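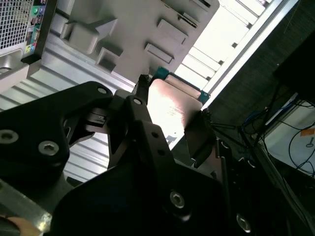
Praline panel, with teal fittings

Praline is the colour we get asked for more than any other, and we do understand why. It's a pale pinkish beige, somewhere between the inside of a shell and a very milky cup of tea, and it sits happily in a room without shouting at the curtains. The surface is smooth with a slight gloss, so it picks up the light from a window or a lamp, and the small teal fittings that go on the edges give it a bit of cheer. We dithered over that teal for most of a winter (there was a mustard, and a rather sad grey) and we're so glad we stuck with it!

The panels are the flat parts of our Vunutberg range, the mix-and-match system for small shelves, drawer dividers, trays and open boxes. You fix panels edge to edge with the fittings, and when you change your mind, as we all do, you take them apart and make something else. Plenty of people begin with a divider for the cutlery drawer and end up with a whole little village of boxes on the hall table.

What comes in the pack

The standard pack has 16 panels in Praline, with enough teal fittings to build all of them up into boxes, plus four spares tucked into a paper envelope. Do look for the envelope before you recycle the packaging, as it's the same brown as everything else in there and we get a fair few letters about it. There's also a folded sheet of ideas, drawn by hand, which you're welcome to ignore completely.

If you only need a couple of panels to finish something off, the top-up pack has two, with fittings. It goes in an ordinary padded envelope and will fit through most letterboxes.

Putting them together

Lay the panels on something soft, a tea towel or a folded blanket, so the glossy side doesn't pick up marks from the table. Push the fittings on by hand. They should feel snug, and the first few may be a little stiff if the parcel has been sitting in a cold porch, so bring everything indoors for an hour and have a cup of something while you wait. Start at a corner and work your way along. You shouldn't need any tools, and please don't use a hammer, however tempting it gets.

To take a fitting off again, slide it along the edge towards the nearest corner and ease it free. Pulling straight outwards works too, but it's harder on the fingers and the fitting tends to ping off under the fridge.

Looking after the surface

A slightly glossy finish in a pale shade will show a scuff or a streak when the light catches it, and there's no point our pretending otherwise. Most will come off with a soft damp cloth and a drop of washing-up liquid, followed by a dry cloth to bring the shine back. Go gently with anything stubborn. Scouring pads and cream cleaners will leave a dull patch, and so will those white sponge blocks, which look so harmless. The panels aren't meant for the dishwasher. We'd also keep them off a sunny windowsill in high summer, as a pale shade can drift a little yellow over the years.

Will it match what I already have?

If you bought Praline from us before July, you may find your older panels a shade pinker than the new ones. We changed to a different supplier, and although we went back and forth over samples until our eyes crossed, the two aren't quite identical. Side by side on a shelf you might spot it; with a row of books in between, we doubt you would. The fittings haven't changed at all, so old and new will go together without any trouble. Send us a note with your order if you'd like everything from one batch and we'll do our best from the stockroom.

Where to see it

Our shop in Traltville keeps a made-up set in Praline on the long shelf by the till, and you're very welcome to take it to bits. The Dunleavy branch is smaller and has the panels in the pack only, although they'll gladly open one for you at the counter if you'd like to hold the colour up against a paint card or a scrap of your wallpaper.

Delivery and returns

Packs go out by ordinary post, top-ups by letter post. If you don't take to the colour, send the panels back clean and with all their fittings, and we'll refund you or swap them for another shade, whichever you'd like.

Page updated August 2, 2018. Standard packs of Praline sent out so far: 3,187.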